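Kiltodlow open day, August. Walk-round safety check, shirt handling demo, Udton hall

1. Visitor line. Tape down, 80 inches back from table. OK
2. E-stop. Tested 9:40, both arms quit. OK

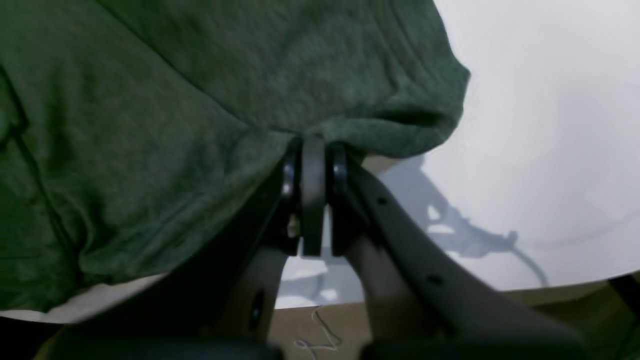
Second button still has no label, Prostton to send one. Sign sheet has 18 names, need more pens.
3. Finger pads and screws. Looked over, nothing loose to the touch. OK
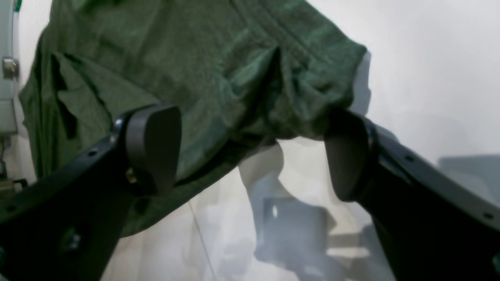
4. Cloth. Green only today, no buttons or zippers. OK
Keep spare shirts off the floor, poeple trip.
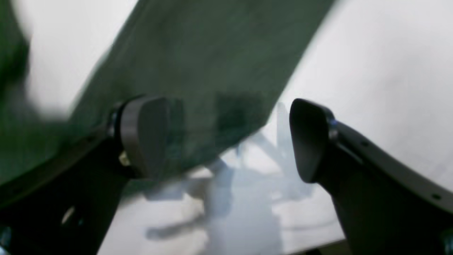

Alvarado group due at 1:30, kids in front row.
5. Table top. Cup with gold dots, small black clip. Move both befor doors open. NOT OK
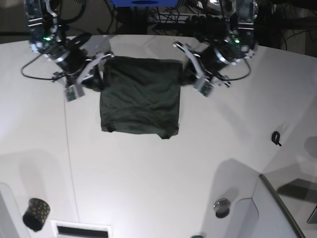
6. Exits. Clear. Recheck after lunch.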